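Drellus Observatory Commissions Wide-Field Spectrograph for Nearby Dwarf Galaxies

Miltthorpe, December
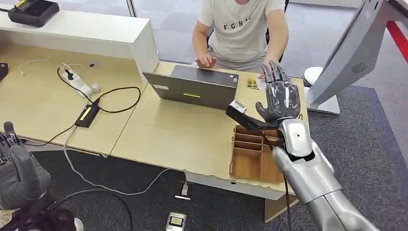 Instrument enters science operation

The Drellus Observatory has completed commissioning of Hviid, a fiber-fed spectrograph built to measure the motions of stars in dwarf galaxies close to the Milky Way. Regular observing began this month on the site's 2-meter telescope.

Hviid records light from up to 331 stars in a single exposure. The previous spectrograph observed one star at a time, and a survey of a single dwarf galaxy could occupy most of a season. Fibers are placed at the focal plane according to a target list prepared before sunset, and the light is carried to a temperature-controlled room beneath the dome.

"Radial velocity is a simple quantity, but it has to be measured for a large number of faint stars before it says much about the mass of the galaxy," said Ditte Briem, project scientist. "The commissioning data meet the velocity precision we specified at the design review."

First targets

The opening survey covers 7 dwarf galaxies selected for low surface brightness and limited existing coverage. Exposures run to some 180 minutes per field, split into shorter integrations to reject cosmic ray hits. Sky fibers are distributed across each field so that background light can be subtracted.

Reduction software, named Rurkell, was written at the observatory by Yogesh Rastogi and Aksel Nørgaard. It extracts the spectra, applies the wavelength calibration and flags stars whose velocities suggest a binary companion - a known source of error in mass estimates for small galaxies.

Data access

Reduced spectra will be released after a proprietary period set by the survey team. Raw frames and calibration files will follow in the same archive. Outside astronomers may apply for time in the next proposal round - program length and target visibility should be stated on the application form.

Technical questions about the instrument should be addressed to Trilok Chaudhary, instrument lead. Media inquiries are handled by Ívar Lykkegaard at the Drellus Observatory office in Miltthorpe.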